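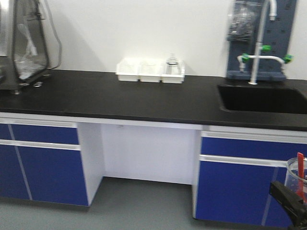 **Getting Started > Laboratory Service > Bench Setup**

# Preparing a Wet Bench for the Kassa Handling Service

Revised 8 May 2022. Maintained by Mihret Gebremichael, Customer Training, Jinusham.

Kassa is a subscription service for laboratories that want routine beaker and tray handling carried out by a robot arm with a black two-finger or three-finger gripper, depending on the plan. Jinusham supplies the arm, the gripper and the control software. The customer supplies the bench, the vessels and a trained bench lead. This page explains how to prepare a standard wet bench before the first supervised run. Readers who have not yet signed a service agreement may use it to judge whether their room is suitable.

A bench of the usual kind, with a dark countertop, cabinets below and a sink at one end, needs no structural changes. Most sites complete the steps on this page in one morning.

## Before you begin

You will need:

- the site login issued with your service agreement
- the printed reach chart for your arm
- a roll of removable marking tape
- at least one vessel of each type you intend to have handled
- the bench lead named on your agreement

Do not power the arm until step 4.

## Step 1. Clear and divide the countertop

Remove anything that will not be used during the run. Large fixed equipment, such as a clear enclosure at the end of the bench, may stay where it is if it falls outside the reach chart. Tubes and cables that serve it should be kept against the wall.

Using the chart, mark the handling area with tape. Leave a margin of 8 inches between the tape and the nearest edge of the sink. The faucet, its side nozzles and the valve knobs must all be entered in the software as obstacles. A drying rack above the sink is entered separately, together with any bag or tool that hangs from it.

## Step 2. Place the trays

Trays should stand in a single row at the back of the countertop, with their long sides parallel to one another. White trays on a black surface give the vision system good contrast and are the preferred choice. Shallow walls are best, as the gripper approaches from above and to the side.

A tray that holds a beaker should be registered as "occupied." Clear glass is harder for the software to detect than colored plastic. If a glass beaker is not found on the first attempt, select **Add by hand** and trace the rim on the screen.

## Step 3. Register vessels and utensils

1. Open **Bench > Vessels** and select **New**.
2. Enter the height, the rim width and the material.
3. State whether a utensil will remain in the vessel during handling.
4. Save the entry and repeat for each type.

Step 3.3 is often missed. A spatula standing in a beaker raises the total height of the load, and the arm plans its path from the figure you enter. Measure to the top of the handle. Utensils with a brightly colored handle, such as red, are recommended for training runs.

## Step 4. Run the empty-grip check

Power the arm and select **Check > Empty grip**. The gripper will open and close 13 times at low force. The bench lead should remain within reach of the stop button and keep the kneehole and the floor in front of the bench clear.

When the check is complete, repeat it with an empty plastic beaker. Plastic should be used before glass at every new site. The default grip setting for thin-rimmed plastic is 2; raise it only on the advice of your trainer.

## Step 5. Schedule the supervised run

A supervised run lasts 60 minutes and is attended by a Jinusham trainer. Requests are made through **Account > Visits**. Sites served from the Brorkthorpe office should write to Zewditu Feyisa, and all other sites to Sosina Woldegiorgis.

## What the service does not cover

The basic plan does not include operation of faucets or valves, opening of drawers or cabinet doors, or handling of vessels inside an enclosure. Customers who require drawer access should ask about the Nenusport add-on, for which a separate site visit is required. Hazardous liquids may not be handled under any plan without written approval from Shewit Wako, Safety and Compliance.

## Related pages

- Reading your reach chart
- Cleaning the gripper pads
- Changing the bench lead on your agreement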